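We use cookies to remember your login and to see which threads get read. Carry on browsing and we'll take that as a yes.

Gripper camera pose jumps when the marker goes off at an angle – filter it or fix it upstream?

Posted by Shirley Naylor, 2021-03-01

Hello all, first proper post, so shout if this belongs in the calibration section instead.

I look after the tracking code for our hand-held gripper. It's a wide-angle camera looking out past the finger pads, and the software works out where the gripper is in the room by spotting a square marker of known size and solving for pose from the four corners. I inherited it in November from somebody who'd called everything "tmp", so bear with me.

Most of the time it's lovely. You wave the thing about and the trace follows smoothly. Then every so often the orientation flips, as though the marker had suddenly tilted the other way, and a few images later it flips back. Position hardly moves when this happens, it's nearly all rotation. My longest recording is 2758 images and the checker I wrote flags 54 of them, nearly all from stretches where the card is tilted and well over to one side.
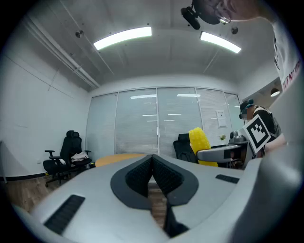

Marker held up on the right, over by the desk. Typical of the stretches where I get trouble.

What I've tried: a median filter over the rotation (hides the short ones, smears the long ones), and turning up the corner refinement, which made it slower and no better. The lens calibration is the one I inherited. It has a nice low error on paper, but I've no idea which pictures it was made from.

Planner downstream is Plullholm, if that matters, and it hates the flips. It reads them as the wrist spinning and throws the whole path out. Do I filter harder, or is something wrong before the filter ever sees it?

Asfaw

Don't filter it! Well, not yet.

What you've got sounds like the classic flat marker ambiguity. A single square seen fairly small gives you two poses that fit the corners nearly as well as each other, tilted opposite ways, and with a bit of noise the solver picks the wrong one. Your description (rotation flips, position stays put) is pretty much the textbook version.

So ask the solver for both answers. Most of the square-marker solvers will hand you the pair with a reprojection error for each. If one is clearly better, take it. If they're close, take whichever is nearer to the last pose you trusted, and if you haven't got a recent one, mark that image as unknown and let the planner wait. Mine calls it "close" when the worse error is under twice the better one. I didn't derive that, I fiddled until it stopped annoying me.

Then do your smoothing, and do it on quaternions. If you're running a median on Euler angles you'll get extra jumps at the wraparound that have nothing to do with the marker, and you'll spend a week blaming the wrong thing. I did.

Also a bigger marker if you can get away with it. Or a board with several on it, which mostly makes the problem go away, though it's a pain to hold up.

Clallton

Agree with the above about the two solutions, but please redo the calibration as well. With a lens that bendy the outer part of the image is where a bad model shows up, and the low error means very little if all the calibration shots had the board sat in the middle. Check you're using a fisheye model and not the ordinary one with extra terms bolted on. I take mine at 47 board positions, with plenty pushed right out to the corners, and I save the pictures next to the numbers so the next person can see what I did.

Quick test before you bother: take your detected corners, undistort them, and see if the edges of a big straight thing (window bar, edge of a door) come out straight near the sides. If they bow, there's your answer, or half of it.

Brurholm

had same thing, turned exposure down to 600 and it went away. dunno what units that is on yours

Last updated: the day after posting (title edited by moderator)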